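Review: Prilamis Capture 2.1, demonstration recording software for single-arm workcells

Posted 7/7/19

Prilamis Capture is a recording package for people collecting manipulation demonstrations. It sits between the arm controller and the disk, timestamps everything, and writes one folder per episode. It does not train anything. We bought a single-seat licence in January to replace a pile of in-house scripts, and this review covers its use on one bench through a pick-and-place collection of 3,614 episodes.

Installation

The installer is Linux only and wants a specific kernel range, listed in the release notes but not on the download page. Setup took an afternoon, most of it spent on camera permissions. The arm driver worked on the first attempt. The gripper driver did not, and had to be pointed at the serial device by hand in a config file. Support replied the next morning with the correct line.

Clock synchronization is the main reason to pay for this product. Joint states, gripper position and two camera streams are resampled to a common 30 Hz timeline, and the raw streams are kept alongside in case you disagree with the resampling. Our old scripts drifted by several video frames over a long session. We checked Capture against a blinking LED and found the offset stayed within one video frame all day.

Session planning

The scheduler is the part that changed our routine. You define a workspace as a grid, list the objects, and it generates start layouts so that coverage of the table is even. The operator gets a cell reference for each object and a prompt to begin. Left alone, operators put the cup in the same comfortable spot near the middle, and the resulting policy is poor at the margins.

The grid in the software has to correspond to something physical. Ours is blue tape over brown paper. Capture will project a registered overlay onto the live view, but only for rectangular cells of equal size, and the registration has to be redone whenever the overhead camera is bumped. Paper also creeps.

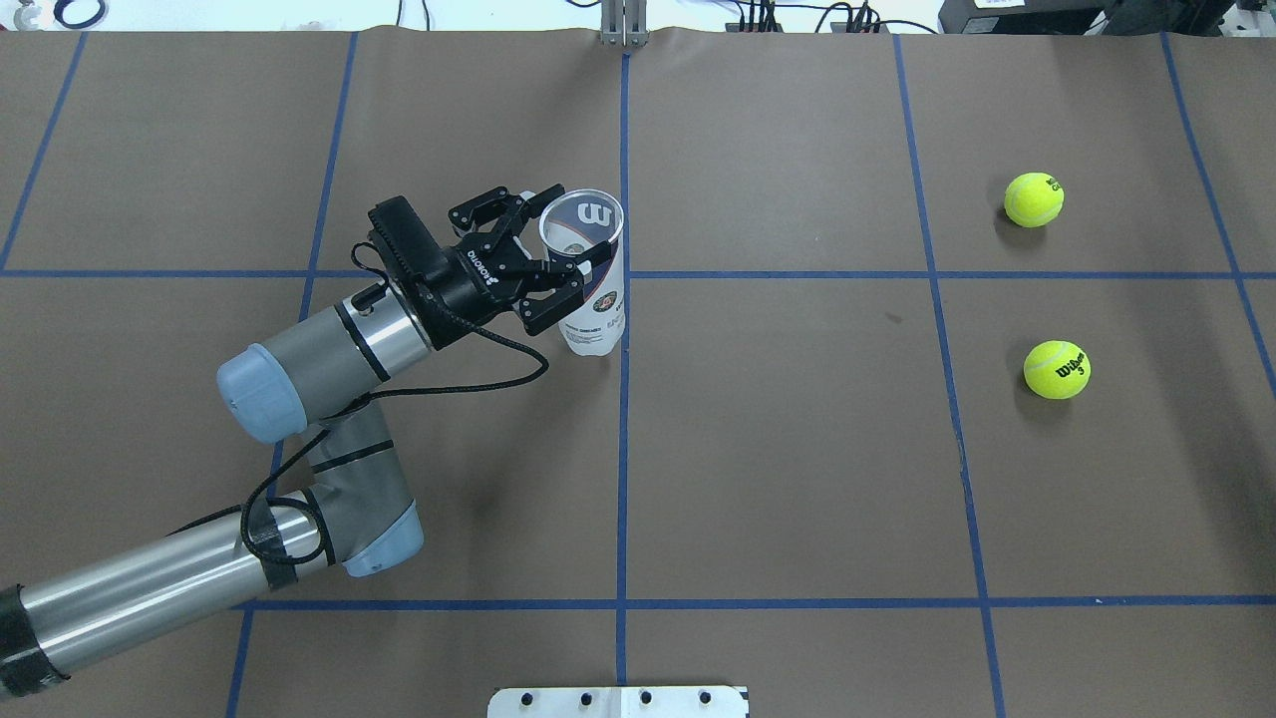 Layouts can be weighted. We asked for the cells nearest the arm base to be sampled at half the normal rate, given that the elbow has little room to fold there, and the scheduler honoured the request without fuss. It cannot yet express a constraint between objects, such as a minimum spacing. Infeasible layouts have to be skipped manually, and each skip is written to the log as a failed episode unless the operator remembers to change the tag.

Recording

Start, stop and discard are mapped to a foot pedal. We used a Budura two-switch model; a keyboard also works. Episode length is not capped. Saving takes less than a second on an SSD and noticeably longer on a network share, during which the pedal is dead and there is no indication of that on screen. Operators learned to wait.

Teleoperation input is passed through untouched. Commanded and measured joint positions are both saved - a small thing, but our previous format kept only the measured values and we regretted it.

Review and labelling

The playback tool is adequate. Scrubbing is smooth and the gripper trace is drawn under the video, so a missed grasp is easy to spot. Labels are free text, a poor choice. After a few weeks we had four spellings of the same failure category, and a script was needed to merge them. A fixed list should be the default.

Of the first 983 episodes, 498 were flagged by the automatic quality check. The default jerk threshold is set for a stiffer arm than ours. After loosening it, the flags became useful, mostly catching hesitations before contact. The threshold is global and cannot be set per task.

Export

Export to HDF5 is fast and the schema is documented. Images can be stored compressed or raw. Camera calibration is written once per session and not per episode, so a shuffled dataset needs a lookup back to the session folder. Trirnwood's competing recorder embeds it in every file, at a modest cost in size, and we prefer that arrangement. The Hellström recorder was also trialled briefly and dropped over its lack of a raw stream option.

Summary

For: reliable timing, a useful layout scheduler, sensible file format, prompt support.

Against: free-text labels, no spacing constraints, a silent pause on save, a global quality threshold.

The licence is priced per arm, which will sting for labs running several benches. For one bench it has paid for itself in scripts we no longer maintain. We will renew, and have asked for the spacing constraint to be considered for 2.2.

Rating: 7.5 out of 10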